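Why do shiny things show reflections?

Light travels in straight lines. When it hits something, some of it bounces off. This is called reflection.

A mirror is very smooth, so the light bounces off neatly and you see a clear picture. A wall is rough, so the light scatters in every direction and you see no picture at all.

Scratched or scuffed surfaces are in between. They may show only a patch of colour.

Try it: hold a red sock near the back of a spoon, then near a tin lid.

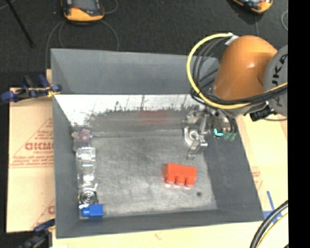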